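# About Dandadell

Dandadell is a small museum of shop life, housed in a former draper's on the high street in Purside. We look after the sort of thing most museums politely turn down: till rolls, hat stands, window dummies with one good arm, price tickets, paper bags, and the signs that asked customers not to lean bicycles against the glass.

We opened with one room and a kettle. There are 4 rooms now, and the kettle has been replaced. The collection runs to almost 2,000 objects, of which 300 or so fit on display if everyone breathes in. The rest live upstairs in boxes and come down when we change things over each June.

The building came with its own fittings, including a long mahogany counter that could not be got out through the door and therefore became our first exhibit. Upstairs was the workroom, where the alterations were done. It still has the original pegs, and a bell wire running down to the shop that we have so far resisted connecting.
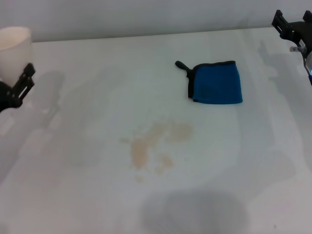
School visits take up most of our mornings in term time. We run two sessions, Behind the Counter for infants and Dagdag for juniors, the second named after a bargaining game that gets very loud towards the end. Pupils price up stock, serve each other, add up in old money and discover that the customer is frequently wrong. In the drapery part they learn to fold and finish cloth the way a junior assistant would have, and we point out the small things: a contrasting binding, say, like black along the edge of bright blue, or the little loop at a corner that lets a piece hang up. Children like the loop. Teachers like the quiet. We take groups of up to 44, split between the shop floor and the workroom, and there is somewhere dry to eat a packed lunch.

Grown-ups are welcome too. Evening talks start at 7pm and have covered bacon slicers, the decline of the glove department and the history of the January sale, which drew our largest crowd and our only argument. Chairs are provided. They are period chairs, so you may want to bring a cushion.

We are run as a charity and entry is free. Our money comes from school bookings, the gift shop and a grant from the Tindo Fund, which paid for the lift. The gift shop is, we know, a shop inside a museum about shops. Visitors have occasionally tried to buy the exhibits and ignored the pencils.

If you have something you think we might like, please write before bringing it in, particularly if it is a mannequin. We can't take any more sewing machines.

**Opening hours:** 10am to 4pm, closed for a fortnight in June while we move everything about. The ground floor and workroom are step-free by way of the lift. Dogs are allowed in the shop but not on the counter.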